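**Subject: Re: Corner table in the white-panelled room – arrangements from July**

Dear colleagues,

I am writing on behalf of the Premises and Equipment Office in reply to the message below, which was sent to this list by Teresa Chmielewska and has since drawn several private answers. It seems better to reply once, to everyone.

> From: Teresa Chmielewska
> To: workrooms list
>
> Dear all,
>
> Could the office please confirm what may be left on the wooden table in the corner of the white-panelled room? When the Kravets group handed over to us we found small parts on it belonging to at least two projects, none of them labelled. We put them in a box on the shelf by the door, and were later told that one had been needed where it stood.
>
> We would also like to know whether the table is to be oiled again this year. The last treatment left it out of use for longer than announced, and Toter has a visit to prepare for.
>
> With thanks,
> Teresa Chmielewska

On the first point, the rule agreed last year still applies. Items in current use may stay on the table for the length of a booking. At the end of the booking they should be returned to the tray of the project concerned (Troda, Sterier, Kravets or Toter). A part that has to remain in place between bookings needs a card beside it giving the project, a contact name and the date on which it may be moved. Unlabelled items may be boxed by the next group, as Ms Chmielewska's colleagues did, and the office has no complaint about how this was handled. We ask only that a short note be sent to this list afterwards.

Several of you have asked about small round parts, such as rings, knobs and spools, which are easily mixed up between trays. Please keep matching pieces together in one bag when they are put away. The bags are in the second drawer of the cabinet, and up to 59 remain from the last order. Larger sizes can be had from the office on request.

On the second point, the table will be oiled once, in July. It will be closed for 3 days, and the exact days will be posted on the door and on this list. Volker Mühlbauer is responsible for the work and has asked that the top be completely clear beforehand.
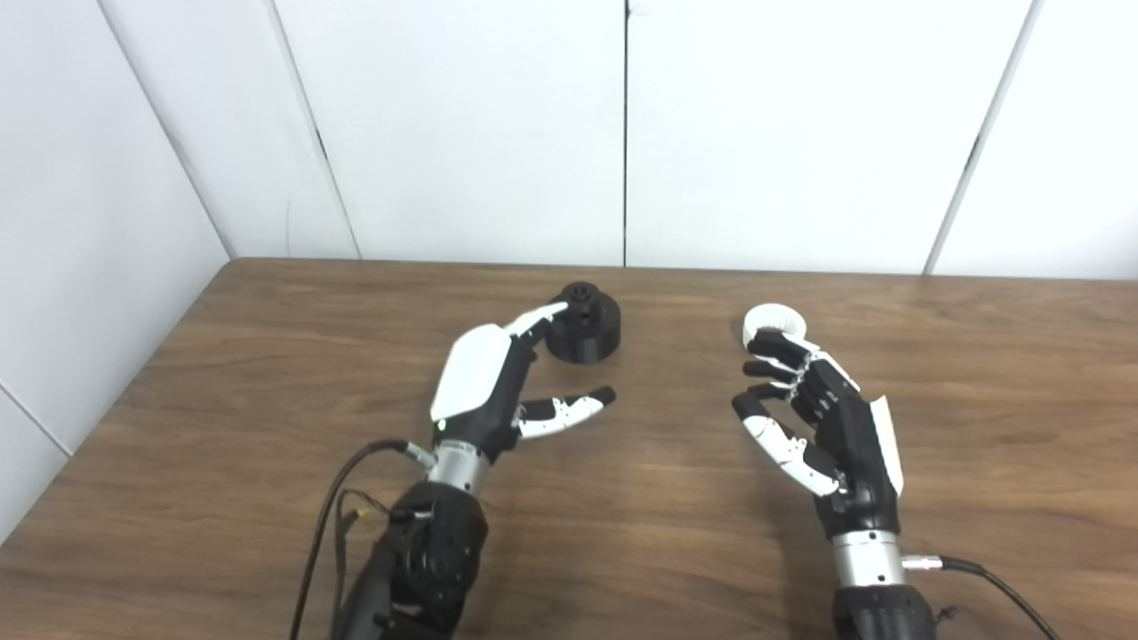

Until then, please do not use tape on the wood. It lifts the finish along the grain, and the marks left in the spring will have to be sanded out by hand. Felt pads are available for anything heavy or with a hard base. The wall panels beside the table may be wiped with a damp cloth, but solvent cleaners should not be used on them – two panels elsewhere in the building have already turned yellow.

The Toter visit will be given priority in the booking calendar once its date is known. Should it fall within the closure, the oiling will be moved and the other groups informed.

Requests for changes to the calendar should be sent to the office by 3 in the afternoon on the day before the booking. Replies concerning the trays may go directly to Mr Mühlbauer.

Yours faithfully,

Premises and Equipment Office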